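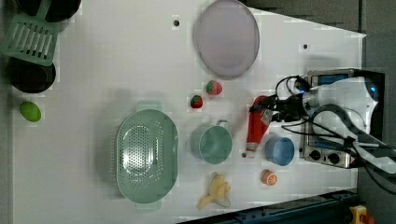

Fabian Grabner
Re: play kitchen, what stays what goes
keep the colander, lose the mug. thats my whole answer lol. Colander gets used for everything, ours was a hat, a bathtub for dolls, a drum. Mug just rolls under the couch

Divina Marquez
ok but mug is half the tea party?? I can't have a tea party with just the little blue cup. Anyway thanks for answering so fast. To repeat what I put in the first post for people who skipped it: I have one bin for this stuff, ONE, it's the Lullitz with the lid, and the lid has to close. My sister is dropping off her kids' old set Saturday so I'm trying to get ours down before that shows up. Dishes, fruit, pots, rack. Everything else already went to the school sale.

Severin P
How big is the bin

Divina Marquez
shoebox-ish but taller. sorry don't have the measurements, not home

Severin P
Then the dish rack doesn't go in. Rack is the problem. It's all slats and air and it doesn't nest with anything. Leave it out on the shelf and stand the plate in it, done. You get the bin back.

Fabian Grabner
+1 rack on shelf

shahab_ansari
Going to disagree on the rack. We did the rack on the shelf thing and in 2 days it was full of socks and hair ties and a dead flashlight. Anything that looks like it holds stuff will hold stuff. If it doesn't go in the bin it should leave the house

Divina Marquez
noooo the rack is the one she plays with!! she does dishes. she takes the plate and the mug and whatever, washes them with no water, puts them in, takes them out, starts over. could go an hour. The food she barely looks at

shahab_ansari
So get rid of the food then

Divina Marquez
her brother wants the food

shahab_ansari
ok I'm out, you have a two kid problem not a bin problem

Fabian Grabner
lol

Reisinger
Nest first, count on nothing else. Big pot on the bottom, other pot in it if it goes, colander on top of that, fruit INSIDE the colander. Strawberries, lime, the orange half, they all fit in an oval colander easy. Cup goes inside the mug. Plate slides down the side of the bin on its edge. Try that before you throw anything out.

Divina Marquez
ooh plate on its edge. was laying it flat like a dummy. But the colander is oval and the pots are round so I don't think it sits in there right? the handles stick out at the ends

Reisinger
Doesn't need to sit in, just on. Handles go over the rim. Wobbly is fine its a toy box

Severin P
Flip it. Colander upside down over the fruit like a dome. Keeps the small stuff from going everywhere when the kid dumps the bin.

Reisinger
When the kid dumps the bin nothing keeps anything from going anywhere

Severin P
Fair

shahab_ansari
back in because I can't help it. Question on the banana. Is it the kind where the peel comes off? Because ours had loose peel pieces and those were the first thing lost, and then you have a naked banana rolling around for three years. If hers still has its peel I'd tape it or something

Divina Marquez
it's the half peeled kind, yellow part and then the cream part showing. I never tried pulling on it. will check tonight

Fabian Grabner
the Brorora ones have velcro I think? could be wrong. we had a Brorora orange, two halves, velcro in the middle full of carpet fuzz. You cut it with the wood knife and it goes krrrch. Kids LOVED the krrrch. Then one half vanished and the other half hung around useless for ever

Divina Marquez
omg we have one orange half too. where do they go

Fabian Grabner
heating vent

Severin P
Single orange half should go. Half a fruit with no other half isn't a toy

Divina Marquez
disagree, it's a perfectly good orange half. you can see the segments, it looks like when you cut one for breakfast. She puts it on the lavender plate by itself and serves it. I'm keeping the orange

Severin P
You asked

Divina Marquez
I asked about the BIN

Reisinger
Lol this thread. Keep the orange, it takes up nothing. People always go after the small stuff when they declutter and the small stuff isn't what fills the box. It's pots and rack. Do you need both pots

Divina Marquez
hm. one for soup one for "other soup". I could maybe lose one. they're the dark ones, came from a different set so they don't match the pastel stuff at all

Reisinger
There you go. One pot out, rack in, lid closes.

shahab_ansari
Rack in?? a minute ago everyone had the rack on the shelf

Reisinger
I never said shelf, that was Severin

Severin P
Other Severin. Yes I said shelf. I still say shelf

Fabian Grabner
can one of you change your name pls

Reisinger
I did, I used to be SeverinR. Was worse

Divina Marquez
ok new question while I have everybody. WASHING. My sister's set was in her garage and I'm guessing it's gross. Dishwasher ok for the plates and cups?? Top rack? And the colander has all those tiny holes, I tried a sponge on ours once and it did nothing

Fabian Grabner
top rack, no heat dry. I put a whole set through and only one spoon went bendy

shahab_ansari
Please don't do the dishwasher with food pieces, the hollow ones fill up and then you have strawberry water for a month. Ask me how I know. Sink, warm water, dish soap, old toothbrush. The toothbrush does the holes too, go from the back side

Reisinger
Toothbrush yes. Or soak the colander overnight, then hold it under the sprayer. I had a Hofstetter play set that was all holes, colander, skimmer, steamer thing. Soaking did more than scrubbing.

Severin P
Anything hollow, squeeze it in the water and see if bubbles come out. Bubbles means there's a hole and it goes in the trash, I don't care how cute.

Divina Marquez
harsh but ok. the red one I'm looking at you. We can't agree at home if its a pepper or a sausage btw

Fabian Grabner
does it have a stem

Divina Marquez
it's got a cream colored tip?? that's why nobody agrees

Fabian Grabner
hot dog

shahab_ansari
Pepper. Who makes a hot dog with a tip

Fabian Grabner
who makes a pepper with a CREAM tip

Severin P
It's whatever the set was missing. Flurnent does a big one, 500 pieces, and I'd bet a third of it isn't a real food. My brother in law bought it. They found 309 when they moved.

Divina Marquez
500!!! where do you even put that. ok now I feel better about my one bin

Reisinger
309 survivors is pretty good

shahab_ansari
That's a person who needed to hear about bins

Divina Marquez
ok so plan. One pot to the sale box. Colander on the other pot, fruit in it. Cup in mug, plate on edge. Rack... tbd. Washing with toothbrush, squeeze test on everthing from my sister. Did I miss something

Severin P
Rack on shelf

shahab_ansari
Rack out of the house

Reisinger
Try it in the bin upside down first, over the pot and colander. slats might go around it. If the lid's off by a little just take the lid off and lose the lid

Divina Marquez
the lid is the whole POINT, the dog eats strawberries. fake ones too

Fabian Grabner
wait you have a dog?? ok forget everything I said, lid stays. also check the lime, dogs think it's a ball

Divina Marquez
lime already has teeth marks I think, or that's her brother. will report back after Saturday, gotta run pickup is at 3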